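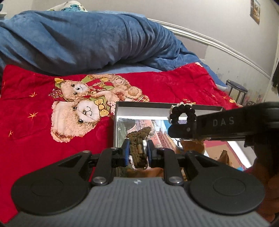

Home | Knots | Cords | Fixes | Contact

Finishing a knotted bracelet so it stays shut

Quick one, been asked this a lot. Works for waxed cotton or hemp, not so great on nylon (melt that instead).

You need: 40 inches of spare cord, scissors, clear glue, a clipboard or tape.

1. Tape the bracelet down flat. Both tails crossed in the middle, pointing opposite ways.

2. Slide the spare cord under, center it. Square knot over both tails. Snug, not strangled.

3. Keep going, left over, then right over. If it starts to spiral you did the same side twice. Undo one and swap.

4. Five or six square knots is plenty. Test it now!! Tails should slide with a bit of a tug. Too stiff = start over, sorry.

5. Flip it, dab of glue on the last knot, trim the cord close. Leave overnight. Dont wear it in the shower first day.

6. Bead on each tail if you want, overhand knot behind it, snip. Fraying ends: twist, tiny bit of glue, roll between fingers.

Big-hole beads only, small ones wont go over doubled cord. Ute Wegener uses a needle threader for this, way faster then licking the end.

Clasp version coming in November.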